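Momport Opens Chore Trials, Reports That Your Dishes Are Still Your Problem

WODVILLE – Momport, which tests household and shop-floor automation for people who have to pay for it, today announced the start of its Kanham trials, a program that asks whether a robot arm can do a small chore often enough to be worth plugging in. The short answer is sometimes. The longer answer will be published in January.

The Kanham trials cover 15 chores, all of them dull. Participating machines will be asked to stand a bottle upright, sort socks, put lids on tubs, load a small dish rack and wipe a counter without relocating everything on it. On the shop-floor side there is bin picking, shelf facing and the flattening of cardboard boxes, a job that has defeated many humans late in a shift.

Each chore is attempted 2,000 times. Momport settled on that figure after an earlier pilot of 283 attempts produced results that flattered everyone involved. A machine that does well for an afternoon can make a very good video. A machine that has to do well until the end of the week tends to find the one sock it cannot understand, and then find it again.

"We have read a lot of announcements saying that the robot butler has arrived," Momport said in a statement. "We would like to know where, and whether it does bathrooms."

First on the schedule is the bottle chore. An arm takes hold of a drink bottle by the top, lifts it off the table, moves it and puts it back on its base. Most four-year-olds can manage this, though they will also drink the contents. For an arm the trouble comes in small pieces: clear plastic is hard for a camera to judge, a bottle held by the neck likes to swing, and letting go is a skill of its own. A drop of a finger's width is enough to send a light bottle over.
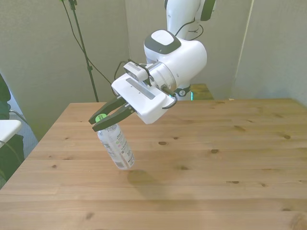
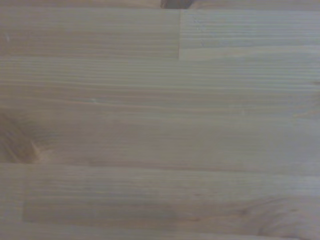
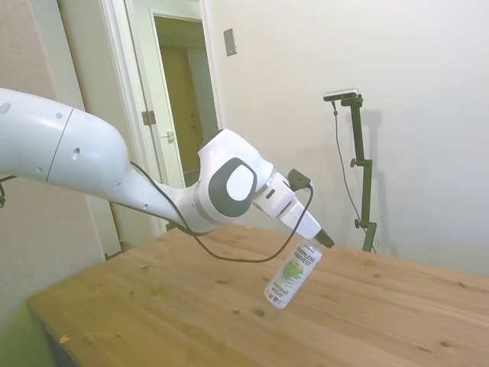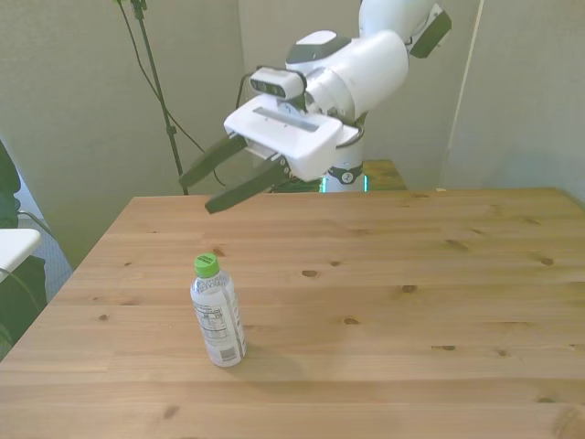 The bottle chore at the worktable: held at a slant over the pine in the first and third pictures, upright on its base with the gripper open in the fourth. The second is a close view of the wood.

Scoring is by a method called Snorradóttir, which Momport adopted for this program and which is not generous. There are 4 grades. A chore is "done" if a person walking in afterward would have nothing to fix. It is "done, with sighing" if the result is acceptable but took longer than the same person would have put up with. "Assisted" means that somebody stepped in. The fourth grade is "worse than before" and covers breakage, spills and any case in which the original mess was preferable.

Speed is recorded separately. Momport takes the view that a slow machine may be perfectly good company at three in the morning in a stockroom, and much less so in a kitchen at six in the evening with someone trying to get past it to the stove. Shop-floor chores are therefore given more time than household ones. Makers of household machines have raised this with us and we have written back.

Machines are tested on ordinary furniture under ordinary indoor light. Test items are things a person could buy on the way home. Makers may tune their systems before the first attempt of each chore, but may not touch them between attempts, swap the test item for a friendlier one, or stand nearby looking hopeful.

So can machines do the chores yet? Momport's current position is that a machine can do part of a chore rather well, usually the middle. The beginning, when someone has to notice that the thing needs doing, and the end, when it has to be put away where it lives, remain largely in human hands. Shops are closer than homes, mostly for the reason that a shop keeps its shelves in the same place overnight and does not own a dog.

Readers considering a purchase are advised to ask the seller for the full count of attempts – failures included – and to ask who set the table beforehand. Momport will supply a one-page list of such questions free of charge. It has been tried out on several sales teams, with mixed effects on the mood.

Makers who wish to enter a machine may apply to the Momport trials office in Wodville until the end of January. Entry requires one working unit, one spare set of fingers and a signed agreement that all grades may be published, including the fourth.

About Momport
Momport runs independent trials of automated equipment for homes, shops and small warehouses. It is based in Wodville and does not sell robots. Its own office is cleaned by hand.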